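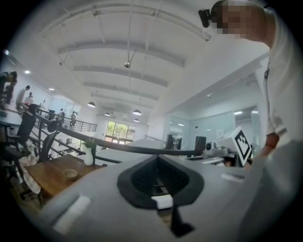

About Us | Label & Archive

Girkstead is a record label and tape transfer studio. It was set up to reissue rock and pop recordings whose original pressings are out of print, and it now also handles transfers for other labels.

The catalog holds 384 titles. Most come from three sources: the Flodside singles, the Ekinci live reels, and the Prellcombe sessions. Each title is mastered from the earliest tape we can locate. Where no tape survives, we work from a clean disc and say so on the sleeve.

Transfers are made at 24-bit, 96 kHz. Tapes with binder problems are baked before playback - this adds up to 5 days to a job. Noise reduction is not applied unless the rights holder asks for it in writing.
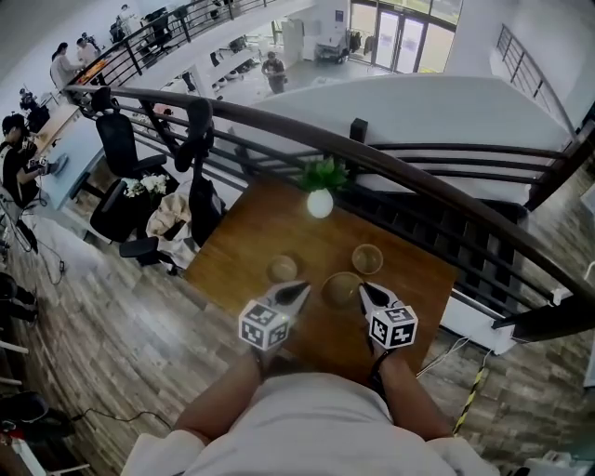
Vinyl is cut at half speed and pressed in runs of 1559 copies or fewer. Test pressings are checked on two turntables, and rejected sides are recut at our cost.

Artists are paid twice a year, in March and September. Statements list sales by format and territory. Queries on a statement should be sent within 14 days of receipt, with the catalog number in the subject line.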